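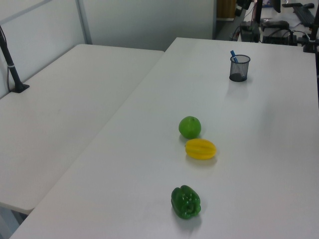 Tips for keeping old novels and story books in good health

My shelf has 79 books, most of them love stories and old legends which I bought second-hand at the Mridha market. Paper is not so strong as people think, and I made many mistakes before I learned these small things.

Dust the top edge first, with a soft brush. Hold the book firmly closed and brush away from the spine. If you hold it loosely, the dust goes between the pages.

A book that smells of cellar can be put in a box with a lid, together with an open cup of baking soda. Leave it 10 days. The soda must not touch the paper -- it makes a white powder which is hard to remove.

For a loose page I use paste from wheat flour, very thin, on a line of 3 millimetres along the inner edge. Put baking paper on both sides, close the book and lay something heavy on it until morning. Never use sticky tape. After some years it becomes brown and the stain stays.

Thick novels, those above 400 pages, should stand straight or lie flat. When they lean, the spine becomes crooked and it is difficult to correct.

Do not push the books to the wall. Leave two fingers of space behind them, especially on an outside wall, and open the window for a short time in the morning.

Pencil marks go away with a soft white eraser, in one direction only. Ink I leave where it is. Some notes from earlier readers are quite nice -- in my copy of Sinberg legends there is a whole poem on the last page.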